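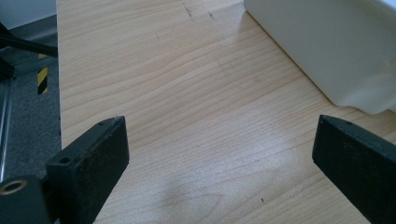
View down the two-finger hand gripper, table 2, Stodness open day.

Quick notes from the Stodness visit before I lose them. Apr 14, 2023, got there late, parking is hopeless, went straight past the coffee and into the demo room.

Three grippers out to try. Hand-held ones first. The black two-finger unit is the one I wanted a go of and it's better than I'd expected from the January flyer. Chunky rectangular fingers, screw holes in them, so swapping tips looks doable. Asked about it, 60 seconds a side with a hex key according to the Nastgate rep. Didn't time it.

Grip feel: good on boxes, ordinary on anything round. Trigger is stiff. After 30 picks my forefinger was sore and I was cheating with two fingers. The camera view is the strong point, you get both fingers and a fair bit of bench, so lining up is easy. Pale timber tabletop throws back a bit of glare though, and I'd want to see how the tracking copes with that. Rep said fine. We'll see.

Second one, the Skinex. Lighter, softer colour picture, and the fingers sit too far out of view for my liking. Dropped a tape measure twice. Nicer trigger but.

Third was on an arm, no touching, watch only. Slow. Queue four deep so I didnt stay.

Controllers were in the next room. Vukadinović box runs the arm and logs the hand-helds as well, which would save us a second PC. Menus are a mess, took the bloke three goes to find the homing screen. Fan noise. $1297 for the base licence, and another $230 if you want the extra camera input, which we would.

Didn't get to: force sensing talk (full), the conveyor cell (down for lunch, came back, still down).

Where I've landed: two-finger for the trial, ask for a softer trigger spring. Skinex back on the list if they move the camera. Need a quote for spare tips and a proper colour for our bench top, matte grey probaly. Brochures are on my desk, help yourselves.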